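The Night Shift at Kellard

The panel went off at 2 in the morning, and Halima Garba nearly cheered.

She had wired it herself, all nineteen zones of it, and it was her first big job since she joined Oyewole Alarms. The Kellard building had four floors, a loading dock and a basement that smelled of old paint, and she loved every inch of it. She loved the cable trays! She loved the little green lights on the door readers, winking away down the hall like they were glad to see her.

"Zone 19," said Dexter Whitfield, reading over her shoulder. He had been guarding the place for years and still wore his coat indoors. "That's the basement. There's nothing in the basement."

"There's something in the basement now," said Halima, and grabbed her flashlight.

They took the stairs. The sensor was up in its corner, exactly where she'd put it in October, and its red light blinked as they came in. It worked! It had picked up the two of them from clear across the room. She could have kissed it. Dexter swept his beam over the boiler, the stacked chairs, the old Salton safe with its door hanging open — and stopped.

"That was shut," he said. "It's been shut as long as I've worked here. Six hundred sixty-eight pounds, and no one ever had the number."

Inside lay a single brass key with a paper tag. The tag said 496, in pencil.

Halima turned it over and over. She knew the building by heart, every door and every closet, and the highest number on the plans was 412. She said so out loud, twice, and each time it sounded better. A door that wasn't on the plans! A door with no sensor on it, no reader, no contact, nothing at all.

"We should call it in," said Dexter.

"We will. Right after coffee."

So they locked up the basement, reset the panel and walked over to the all-night store on Olness Street, the key in Halima's top pocket.
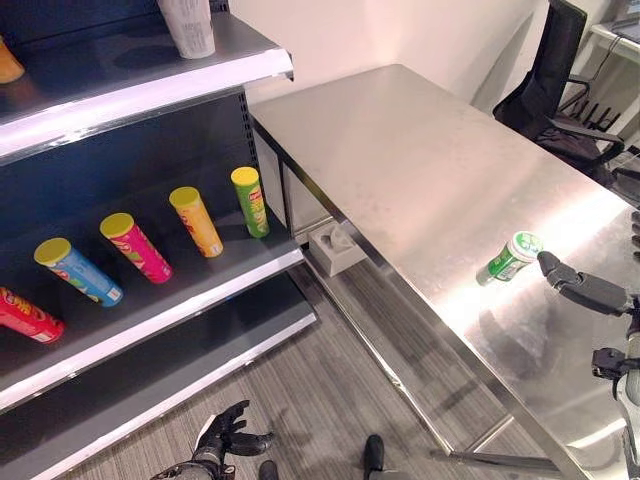 The snack aisle, with chip canisters on their sides.

Dexter paid for the coffee and a can of chips, and she spread her floor plans across the counter by the window and started at the top. Fourth floor, east side. There was the stairwell, there was the elevator, and between them ran a wall that she had drilled into herself. It had taken her longest bit, and even then she had never come out the other side.

"Dexter," she said, "how thick would you say a wall ought to be?"

He put down his cup and came around to look.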